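Home News Products Rentals Care Guides Contact
Search this site Enter keyword Go

Drellton Adds Fitted and Flat Table Covers to Rental Catalog, Opens Refinishing Counter in Colville

COLVILLE – Drellton, the event furniture and linen rental company, will start renting a new line of woven table covers in June. The line is called Jeketti and comes in flat and fitted styles. On the same day the company will open a refinishing counter at its Colville warehouse, where customers can bring in worn tabletops and floor panels for cleaning and minor repair.

Jeketti covers are sold and rented in black, slate, oatmeal and dark green. All four colors come in a matte finish. The company chose a matte fabric after renters said that shiny covers showed every fingerprint at craft shows and trade tables. The fabric can be machine washed and does not need to be sent out for dry cleaning.

The opening stock is 940 covers. Of those, 646 are flat cloths that drape over the table, and the rest are fitted covers with sewn corners. Flat cloths can be reserved in any quantity. Fitted covers have to be matched to the table, so customers will be asked for the length, width and height when they book. Drellton's own rental tables are already listed by size on the order form.

Jeketti replaces the older Nam covers, which Drellton has rented for several years. Nam covers will stay available until the remaining stock wears out, and orders already placed for them will be filled as booked. The two lines are close in color but do not match exactly, and the company suggests not mixing them on one row of tables.

Creasing was the most common complaint about the Nam line. Covers were folded into squares for shipping, and the fold lines stayed in the cloth through a whole event. Jeketti covers longer than six feet will go out rolled on a cardboard tube. Shorter ones will still be folded, but only lengthwise. Customers are asked to return the tubes with the covers.

A cloth that has been folded or pushed around on the table will still show some creases. Drellton recommends laying it out the evening before, pulling it toward the corners by hand, and going over any ridge that remains with a steamer on a low setting. An iron should not be used on the black or dark green covers – it can leave a shine. Steamers can be rented with any order.

The refinishing counter will handle painted, laminate and sealed surfaces. Pale finishes make up most of the requests the company has had so far. They show dark scuffs more than any other color, and the marks often run in the same direction where boxes or chair legs have been dragged across again and again. 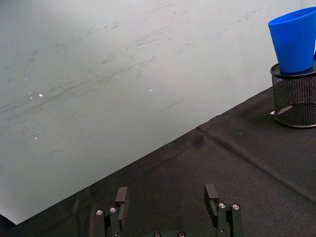 Light scuffing usually comes off with a damp cloth and a mild cleaner, and the counter will do that work while the customer waits. Deeper lines need to be filled or recoated, and those pieces will be kept for up to 48 hours. Staff will look at each piece before giving a price. Raw wood, glass and stone will not be accepted.

The counter takes up 560 square feet at the back of the Colville warehouse, next to the loading door. It will be open from 8 a.m. to 4 p.m. on the days the rental desk is open. Large pieces should be brought to the loading door and not carried through the front.

Rental customers will not be charged for ordinary scuffs on Drellton tables. Burns, cuts and paint spills will be billed under the existing damage terms, which have not changed.

Reservations for Jeketti covers can be made now through the rental desk or the order form. Fabric samples in all four colors are available on request.

Comments (4)

tablecloth_hauler
Glad about the tubes. We did a bake sale with the old Nam ones and you could see the squares from across the room. Are the tubes going to fit in a regular car?

north_end_crafts
Does the fitted one come in the narrow size? We use 18 inch wide tables and nothing ever fits those.

Drellton Rentals
The longest tube is a little over six feet, so fold a seat down. The narrow size is flat only for now.

pk77
Took the marks off my gray desk with a melamine sponge but it dulled the finish. Might bring it in and see what they charge.

Older posts Newer posts Back to News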